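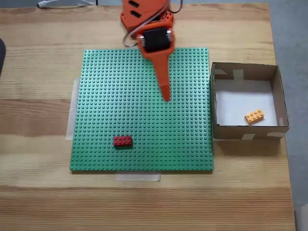 Orange arm, green baseplate, one red brick on the studs and a yellowy-orange one in the box.

Gromley Desk Arm Kit

Can it tidy up yet?

Everybody who writes to me about this kit asks the same thing sooner or later. Will it put the toys away? Will it load the dishwasher? Will it sort the bolt bins at the back of the shop? I sell the thing, so you'd expect me to say yes, and my answer is: a bit, on a table, with the right bricks, if you're patient.

I've been running brick pickup on the Gromley since June. The job is as small as I could make it. A two-by-four brick goes on a studded plate, an open cardboard box stands next to it, and the arm has to get the brick from one to the other. A four-year-old does this while talking about dinosaurs. My best full day with the arm was 173 tries, and by the evening I knew an awful lot about studs.

Lifting a brick that's just lying on a plate is fine. Lifting one that's been pressed down is a whole other chore, and I'd say that's where most first-time owners get stuck (I did, for weeks). The finger needs to come in low and at the side, and if your plate slides even a little the whole approach is off. Tape your plate down! I use whatever tape is in the drawer. Paper in the bottom of the box helps too — plain white gives you a nice clean background if you're adding a camera.

What about real chores?

Socks, no. Dishes, please don't. Marin Yordanov bought two kits for his repair counter in Plurkville and has them moving small plastic parts between trays, and he's happy with that, but he still does the screws by hand. Ingeborg Stöcker wanted one for clearing her kids' play table and sent me a very funny letter about it. She kept the arm. The kids clear the table.

My own guess is that shop-floor jobs will get there well before the house does. In a shop you can decide where the tray goes and leave it there. My kitchen has never had anything in the same place two mornings running.

What you get

Printed arm parts in orange (gray or black on request, add 5 days)
6 servo motors with brackets and fasteners
Wiring set and controller board
Pointed finger tool
Table clamp
Printed build guide, with Torben Heitmann's wiring diagrams

You'll need your own bricks, baseplate, box and tape. You'll also need a computer, and a table you don't mind screwing a clamp onto.

A few things people ask

Is it hard to build? Set aside a weekend. The wires are the fiddly part, so leave plenty of slack where the arm bends. Mine loop out further than they strictly need to and I like them that way.

Does it come with software? Yes, basic motion control, plus a brick pickup routine that Bình Lại wrote and keeps improving. Treat the routine as a starting point, because your table isn't my table.

Can I get spare fingers? Sure, the tapered one is in stock and Malte Thiele is working on a wider one. No date for that yet.

Do you ship outside the country? From the Wivham workshop, yes. Write first and I'll work out the postage.

Page updated November 9, 2024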